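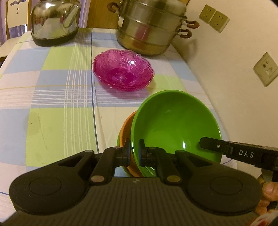

June, workshop notebook, pulpit microphone job

Relldale chapel again. Got in at 4 to find the loop amplifier humming at a pitch slightly below the organ's bottom note, so every hymn has had an extra verse for the hard of hearing. Swapped the mains lead, no change. Moved the amp off the shelf it shares with the heating controller and the hum dropped to a mutter. Left it on a chair for now. The chair has a brass plate on it in memory of someone, so it can't be a permanent arrangement.

Pulpit mic next. The gooseneck droops during long sermons. Yasaman Nazari timed it from the back pew last month: 14 minutes from upright to pointing at the preacher's tie. She thinks the congregation has come to rely on it. Tightened the collar and packed it with a turn of tape. If it still sags, order the stiffer Grilano neck and warn the minister, who likes to swat it.

Went through the old sermon tapes while the glue on the lectern foam set. Box says 87, I make it more than that, with two sermons on Jonah recorded over a harvest supper. You can hear the supper coming back in during the whale. Have put those aside for Yasaman, who wants anything by the old minister, Zamani, before the tape gives out. I met him once, for as long as it takes to be told I was standing on his cable. Lovely voice. On tape he sounds like a man reading the weather to people he is fond of.

Transfer notes: tape 47 squeals, needs a slow warm before another go. Don't use the Prarnia deck, it ate the Advent talk. Levels are all over the place, as he walked about. Leave them alone, please. Anyone tempted to even them out should listen to the funeral address first, where he steps away from the mic for the last line and you have to lean in.

To do: longer lead for the amp, find a proper shelf, ask who has the key to the vestry cupboard. Last three people I asked each gave me a different key, and none of them fit.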